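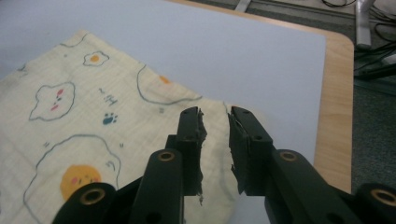
You ought to say somewhere on the site that a sedge plug looks like a pinch of dead hay when it comes out of the box, Pierina Mancuso wrote to us in January, and that it's going to be fine anyway.

OK. Saying it. A sedge plug shipped in early spring looks like a pinch of dead hay. Check the roots. White or tan and firm, plant it.

About Brilter Nursery

We grow sedges, woodland grasses and a few ferns. Mostly plugs, some quarts, no gallons anymore. Shade and part shade is the whole business. If you've got full sun and want big prairie grasses there are good growers for that and we'll happily send you to one.

The nursery is on the old Vukčević place off Hunent Road, on the low side where the ground stays damp into June. People still call it the Vukčević place and so do we, it's on half our paperwork. It was sweet corn and then it was nothing for a long time. We took it on with one hoop house standing and one lying down. Both stand now. There are six altogether, two heated, the rest just covered in winter.

What we grow

38 kinds on the current list. The list moves around — we drop things that won't come true or that sulk in the tray, and add one or two when we have enough seed to do it right. Pennsylvania sedge is the one everybody asks for. Slow from seed, so most of ours is divisions off stock beds out back. Plantain-leaved sedge, palm sedge, fox sedge for wet spots, bottlebrush grass, river oats (please read the note on river oats before you order it for a small bed, it seeds around a lot). Christmas fern, lady fern, sensitive fern.

We don't sell Japanese sedges. Nothing against them in a pot on a porch. Just not what we do.

Seed comes from our own beds or from collecting with written permission. We note where each batch came from and it's on the tray tag. If you're doing a restoration job and need the source before you commit, email and ask, we look it up the same day if it's not raining. (If it's raining we look it up faster.)

How we grow it

No growth regulators. No neonics, ever, on anything. Fertilizer is light, so the plants are a bit smaller than what you see at a garden center and they don't flop when they get out in real dirt. Our mix is bark, a little peat, some grit. We've been trying to get the peat down. The ferns were not happy about it, the sedges couldn't care less, so right now there's two mixes. Ask if it matters to you.

Weeds: we pull by hand. You may still find a bittercress in your tray. Pull it before it flowers and sorry.

Winter is outside under covers, not in heat, apart from young ferns. Plants wake up when the weather says so. That means our ship date moves. Every year someone has a crew booked for a certain week and we have to tell them the roots aren't holding the plug together yet. We would rather lose the order then send you loose soil in a box.

Who's here

Mirjana Trajkovski runs propagation and decides what goes on the list. She came over from cut flowers and still thinks most sedges look alike from ten feet, though up close she can sort them by the base of the stem with no seed heads. Everything about sowing dates, stratifying, when to divide, goes through her. Email questions about germination get forwarded to her, so give it a few days in spring.

The rest of us do potting, packing, watering, driving and the phone. In April it's all packing. If the phone rings out, leave a message — it does get listened to, usually at lunch.

Orders and pickup

Retail orders ship in spring and again in fall. Nothing goes out in the hot part of summer, we tried that. Minimum is one tray, and a tray is one species. We get asked for mixed trays a lot. Can't do it yet, the packing takes forever and the labels go wrong.

Landscapers and land trusts, you can reserve ahead. Biggest single job last season was 1135 plugs for a shaded slope behind a library, picked up in two trips. Smaller ones are fine too. We like the smaller ones.

Pickup by appointment only. Not being unfriendly, there's one lane in and no place to turn a trailer when the truck is out. Come in the Hunent Road side, past the mailboxes, gravel not grass. Dogs stay in the car please, there are trays on the ground everywhere.

Momell mix

The Momell mix is ours. Four sedges and bottlebrush grass, sold as seed, for dry shade under oaks. Named after the woodlot where we first put it down. Sow in late fall, on bare soil, rake it in hardly at all, and leave it. Expect very little the first year. Some will come the second spring and look like lawn that needs mowing. Don't mow it. We have 310 packets put up for this fall and when they're gone it's next year, seed set was poor in the dry spell and we're not buying any in to stretch it.

If something arrives bad

Photo of the tray and the roots within three days, send it to the orders address. We replace or refund, your pick. Brown tops don't count (see first paragraph). Mushy crowns do, dry root balls do, wrong species does. Wrong species has happened. Fox sedge went out labeled as something else one spring and a couple of people didn't find out until it was knee high, and we replaced all of it.

Catalog

PDF only, no print. Goes up in January with prices, and the availability sheet gets updated when somebody has a minute, so weekly-ish in season and hardly ever in winter. If the sheet and the website dissagree go by the sheet.

Want to be told when fall ordering opens, put your address in the box at the bottom of the page. Two emails a year, maybe three.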